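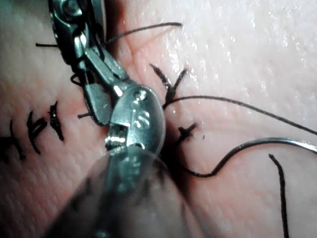
By Wilmer Villanueva

Wovard Wristed Grasper, two-jaw tip
$1,324 each, box of 3 to order

I've handled a lot of wristed instruments in this job, and the Wovard is the one I keep going back to when somebody asks me what to start with! The part you'll spend your time looking at is the wrist, so let's talk about that first. It's a smooth rounded metal housing with a round pivot pin near the top, and the jaws come off it at an angle. One has straight raised edges and a slot along it, the other is flatter with a rounded tip (handy when you're working close to tissue and don't want a sharp corner leading the way).

Look low on the housing and you'll find a notch with a ribbed, coil-like section inside. Please be nice to that notch. It's the first place I check when an instrument comes back to me, and a soft brush does a far better job there than a wipe ever will — I learned that one the slow way, back in February.

Grip is firm without being snappy. I found the Grerier a touch quicker to close, but I like the feel of the Wovard more on small, fussy work, and I get less tired over a long practice session.

Good to know before you order: the Tse adapter is sold separately and costs $39. Older Wovmont adapters won't fit, even though they look like they should. The cleaning guide comes in the box, brush included, and so does a tip guard. Keep the guard! Replacements take ages to arrive.

Page updated 29/06/2021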